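Getting the House Ready for High Wind and Power Cuts

Updated December 23, 2025

Most of the damage we see after a windstorm comes from small things left undone: a gate that wasn't latched, a gutter bracket hanging by one screw, a freezer opened every half hour. The tips on this page are for an ordinary house with an ordinary set of tools.

Outside, the day before

Walk around the house once, slowly, and pick up whatever the wind could carry. Trash cans go in the garage, or on their sides against a wall if there's no room. Patio umbrellas come out of their stands. A grill should have its tank valve closed and its wheels locked. Roll it against the side of the house away from the windows, and don't bring the tank indoors.

Push up on each gutter bracket with a broom handle. If it moves, put in a longer screw while the weather is still calm. Downspout elbows come loose too, and one sheet metal screw on each side will hold them.

Look at the fence. A leaning post can be braced for a few days with a 2x4 cut at an angle and a stake driven in behind it. This won't last the winter, so put the proper repair on the list for June.

Doors and windows

Garage doors are the weak spot on many houses. Check the track bolts with a wrench and tighten any that turn. On an older single-layer door, a bracing kit is worth buying. The Cuvell kit fits ours without trimming, but measure first, as the uprights come in one length only.

Lock the windows even if you never do otherwise. The lock pulls the two sashes together and cuts down on rattling and rain coming through. If a pane cracks, tape over the crack on the inside and keep people out of the room until the wind drops.

Water and food

Fill clean jugs the night before if you're on a well, because the pump will stop with the power. Fill the bathtub as well for flushing. A bucket poured quickly into the bowl does the same job as the tank.

Keep the refrigerator shut. It will hold its temperature for four hours or so. A full freezer will stay cold much longer than a half-empty one, so pack the gaps with jugs of water a day or two ahead and leave some room at the top of each for the ice.

Set out the dishes you'll need on a table near the back door -- bowls, spoons, a can opener that works by hand -- so you aren't feeling through cabinets in the dark.

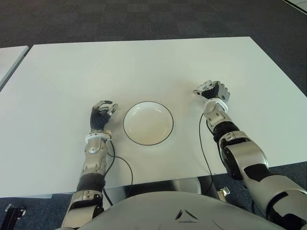 A white bowl with a thin black rim.

Paper plates save wash water, but they're no good for soup. A deep bowl is easier to eat from by flashlight.

Lights and power

Flashlights beat candles. Keep one in each bedroom and one by the breaker panel, and check the batteries when you change the clocks. A headlamp leaves both hands free for the stairs.

When the power goes, turn off the stove and anything with a heating element, then leave one lamp switched on so you know when it's back. Unplug the computer and the TV.

A generator runs outdoors only, well away from doors, windows and vents, and never in the garage, even with the door up. Use a heavy outdoor cord. We keep a Luangrath cord on a hook next to ours -- orange, so it shows up in the grass.

Afterward

Stay clear of any wire on the ground and call the power company. Take pictures of damage before you move anything. For a small roof leak, a tarp held down with boards screwed along its edges will do better than one weighted with bricks, but wait until the roof is dry and the wind is down.

Throw out meat, milk and leftovers that got warm. Tasting them tells you nothing useful.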